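News from the Sorting Table: The Blue Pegs

Those of you who have been with us since the Negash set first came into the building will remember that it arrived in December with no box, no instructions, and a great many opinions about how it ought to be used. Well, it has taken us until now to settle on a layout we all like, and I'm so pleased to be able to tell you about it properly (and at some length, I'm afraid, so do get yourself a cup of coffee first).

The idea is a very plain one. There is a white sheet divided up by faint lines, with outlines for the pieces, and there are the blue pieces themselves, mostly cylinders and pegs in different sizes, plus the big round one with the knob that everybody reaches for first. You find the outline, you find the piece that belongs to it, and you set it in place. Shireen Mofokeng drew the first version on the back of a Platimach order form, with the round piece down in the corner, and we used that for a good long while before Fasil Yilma pointed out that people kept knocking it with a wrist on the way to the smaller pegs. Up to the top it went, and there it has stayed.

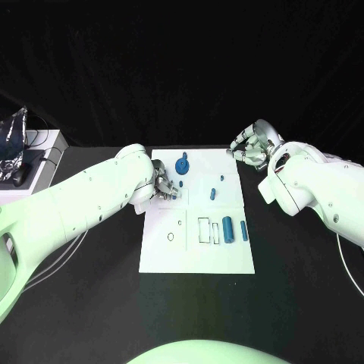
The blue pieces on the sheet, with the thick and thin cylinders side by side at lower right.

I do want to say a word about those two long cylinders. They look easy, and then you pick one up and offer it to the wrong outline, which I have done myself more times than I'd care to put in a newsletter. The tall outlines sit right beside each other and one is only a bit narrower than its neighbor. Liya Dinsa's advice is to lay both cylinders down together before you start and look at them as a pair, and it has helped me no end. Vilmos Magyar disagrees and thinks you should always do the small pegs first while your hands are fresh. We've agreed to let people choose - there was quite a discussion about it over lunch, and I don't believe either of them has budged since.

The small pegs are the real test, of course. Some of them are tiny, and standing one upright takes a gentle touch and a bit of patience. If it tips over, pick it up and try again.

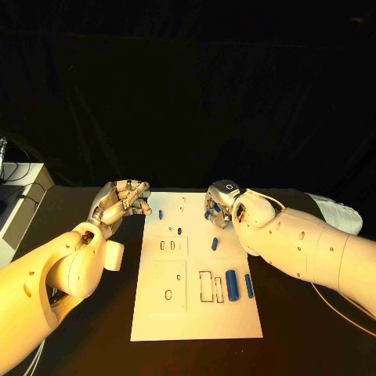
Page last changed: Jun 12, 2020

Now for the table itself, as several of you wrote in to ask. We've settled on the dark top, and I must say the white shows up beautifully on it. We tried the pale one from the Nornetti room for two sessions and I was forever losing the edge of the sheet. The black curtain behind was Shewit Habte's suggestion. Before that we had the shelves in view, and the shelves are full of interesting things, and you can guess how much sorting got done.

We've also had a good talk about where the pieces should start out. In the first layout they all sat in a heap to one side, and half the session went into digging through the heap. Now they begin spread out across the sheet, with a few of the smaller ones gathered on the left and the knobbed piece by itself near the top. It looks a little untidy when you first come to it, I'll admit, but you can see what you've got to work with, and the whole thing goes along much more pleasantly.

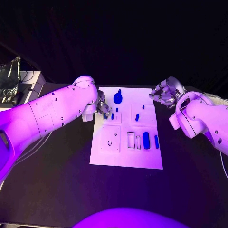 The knobbed piece near the top of the board, with the tiny peg standing just below it.

A few practical notes while I think of them. A round takes over 10 minutes if you're going carefully, and please do go carefully. We'd like to keep it to five people at a sitting so that everyone gets a fair turn. When you've finished, count nothing and tidy nothing, just leave the pieces where they are and Liya will go over the set against her list. She has a system, and it works best when the rest of us keep out of it!

We are still short of a decent container. The one from Follico had a lovely lid but the long cylinders wouldn't lie flat in it, so it has gone to the button collection, where it's very happy. If you have something shallow at home that you could part with, Fasil would love to hear from you.

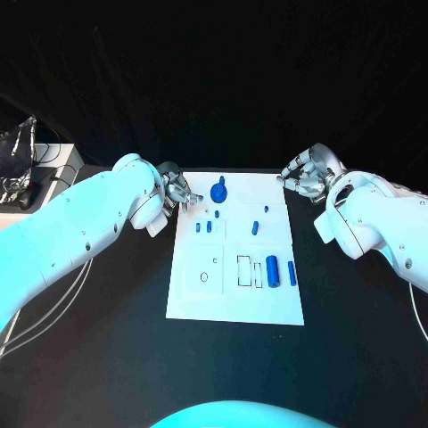
And then there's the question of a second set, which comes up every time I sit down with anyone for more than five minutes. Shireen has been working on a new layout that swaps the left and right sides, so that people who've learned the first one by heart will have to look properly again. I've tried her sketch and got thoroughly muddled, so I'd call that a success. She wants the round piece to stay at the top, and Vilmos wants it moved, and I am staying well out of it until they've each had a go at the other's version.

If you'd like a turn at the blue pegs before the new layout comes in, put your name on the sheet by the door or drop Shewit a note. There are eight places left.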